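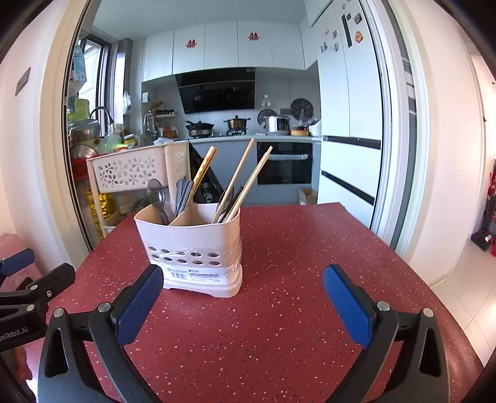 Spoons and chopsticks in a white holder on a speckled red table.

Can a Robot Put Away the Spoons Yet?

Print this page | E-mail to a friend

I hate sorting the silverware. I've hated it since I was seven, when it was my job every night after dinner. So when people tell me they write about robots, like I do, I always ask the same thing - when is one coming to my house to do the spoons?

Well, kind of soon and kind of not! Let me tell you why it's so tricky.

Think about how you pick up a chopstick. You don't look very hard. Your fingers slide under it, it rolls a bit, you pinch it, done. A robot has to work out where the chopstick is, which end is which, and how hard to squeeze. Then it has to lift it without knocking everything else over.

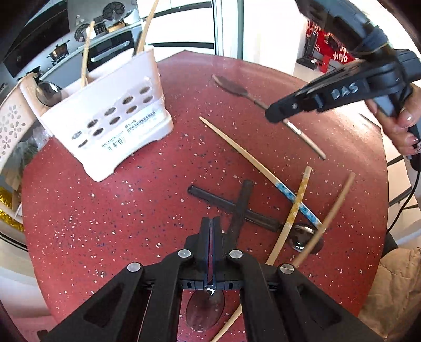

Now make it harder. Pile the chopsticks up so they cross each other. If you grab the bottom one, the top one goes flying (try it, it's pretty fun). You know to take the top one first because you've played with blocks and sticks your whole life. A robot hasn't played with anything.

Shiny spoons are a pain too. A spoon works like a tiny funny mirror, and a robot's camera can get mixed up by the bright spots. See-through plastic can be even worse!

So how do robots learn? One way is by copying people. A person does the chore again and again, maybe 200 times, maybe 3000 times, and the computer hunts for the pattern. You probably needed a lot fewer tries than that, so be proud of yourself.

Robots in factories are already great at chores where every part sits in the same spot every time. Your kitchen isn't like that. Somebody always leaves a fork in the wrong place - at my house it's me.

For now, I'm still on spoon duty, and I bet you are too.

Comments

Shobha Iyengar: My son timed himself picking up 30 chopsticks with one hand. Now he wants to race a robot.

Rekha Bajpai: We read this in class. The kids want to know if a robot could do socks next!

E-mail this page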